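Kitchen Counter Storage in Small Shared Flats
Project report, Design for Living, second year
Group: Skindutbridge
12 May 2018

What we set out to do

Counter mess. Everybody in our group lives in a share flat or a small unit and everybody complained about the same thing in week one, which is that the kitchen counter fills up and you end up chopping an onion on a strip the width of a phone. So that became the project. The brief said pick an everyday problem at home, study it, try a change, report back. We picked counters.

The question we wrote down was: what lives on a kitchen counter, what gets used daily, and can you get a clear working space back without buying cupboards or drilling into a rental wall. No drilling was a hard rule. Bonds.

Background reading (short)

Most of what we found was either magazine stuff with kitchens the size of a tennis court or very technical work on kitchen triangles, sink to stove to fridge. The triangle is fine if you get to choose where the stove goes. Renters don't. One useful idea from the reading was zones, keeping things near the job they do, tea things by the kettle, boards and knives by the prep spot. We used that a lot. The other was "landing space", a clear bit of bench beside anything hot.

Method

Three parts.

First a survey. Paper forms plus a link, handed out at the library and in the Rastness residences. We got 86 back that were filled in enough to use. Some had only the first page done, left those out. Questions were on kitchen size, number of people sharing, what stays out on the counter and what people wished was somewhere else.

Second, counter logs. 14 households kept a log for us for two weeks. Every time you pick something up off the counter to use it, put a mark beside it on the sheet. Every time you pick something up only to get it out of the way, mark it in the other column. That second column turned out to be the interesting one. Total marks across all the logs came to 3,485, and 411 of them were in the moving column.

Third, layouts. Took the log results and tried different arrangements on a real counter, then cooked on it. Toast, eggs, a pasta, a stir fry. Same four each time so it was kind of fair.

What the survey said

Toaster and kettle stay out nearly everywhere. No surprise. Paper towel was next, then cooking oil, then some sort of jar or canister. A lot of people wrote "random stuff" or "mail", one wrote "my housemate's protein powder, all of it". Breakfast cereal was split, some people keep it in the box in a cupboard and some tip it in a jar and leave it out.

People wanted the dish rack gone more than anything else but also said they couldn't do without it. We didn't solve the dish rack. See the end.

Comments about drawers were interesting. Older flats often have one drawer that works and it's full. Cutlery, takeaway menus, batteries, the lot. So small tools end up in a mug or just lying on the bench.

What the logs said

The things moved out of the way most were the cutting board (when it's stored flat under other things), the dish rack and bags of shopping nobody had put away yet. Jars along the back wall hardly got moved at all. They take up room but it's room you weren't going to use, the back strip under the cupboards is hard to work on anyway.

So the rule we took out of it: tall things to the back, flat things you use every day at the front and left out, small things into something with a drawer.

The board was an argument. Half the group wanted it standing up against the wall. We tried it. It fell over, and when it didnt fall over it was in front of the jars. In the end leaving it lying on the counter was easier, it marks out the prep space and people stop dumping things there because it already looks in use.

Layouts we tried

Layout A, everything in a tray. A big tray for oils, salt, jars, the idea being you lift the lot out when you wipe down. Heavy. Nobody lifted it after the second day. Tray got sticky underneath.

Layout B, tiered shelf. A wire two-level stand we called Pustar on the drawings. Good for mugs. Bad for jars, the little ones tip between the wires. Also blocked the powerpoint, and we had to pull the whole thing out to plug the kettle in.

Layout C, back row plus drawer box. Named Major on the drawings because it was the major change, not our best joke. Row of jars and canisters along the back, a wooden drawer organiser sitting on the counter for the small bits, cutting board flat in front of it. Toaster at the front, paper towel within reach.

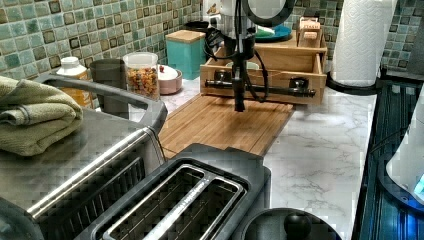
Results for layout C

Worked best of the three for us. Stir fry was the real test as it has the most chopping and we got through it without shifting anything off the board side. The drawer box does two jobs, small tools go inside and the top is a shelf for light things. Keep it light though, we stacked too much on top in one trial and then you can't get at any of it.

Clear jars beat opaque ones for anything you run out of. With a canister you have to lift the lid to check, so people just buy more. We ended up with three lots of rice.

Toaster was the weak point. With it up front you lose the near end of the prep space, and crumbs get on the board. Pushed to the back it sits under the cupboards, which the manual says not to do. We didn't find a good answer. Moving it forward to use and back after is what most households do already and it's exactly the kind of moving we were trying to cut down.

Problems with the project

Not enough households for the logs, and they were all students or recent students. Families would be different. Also people forget to put marks down, mostly at breakfast, so the morning numbers are low.

We only cooked for two at a time. Should have done four.

The trial counter was a decent size and in good nick. Some of the survey kitchens had less than half a metre of bench in total and layout C wouldn't fit there without leaving out the drawer box. For those maybe a board that sits over the sink, which we ran out of time to test.

Dish rack. Left out of all the layouts. We know.

What we'd do next

Run the logs again in October when the new intake has settled in, with a simpler sheet. Fewer columns, bigger boxes.

Try a narrower drawer box, and one with the drawer opening to the side so it can go beside the stove.

Test the over-sink board.

Group notes

Survey forms typed up by the whole group, log totals checked twice. Cooking trials split evenly, washing up less evenly. Blank log sheet and the survey questions are in the appendix folder, along with the drawings for layouts A and B. Drawing for C still needs its measurements added, will be in by the resubmit date.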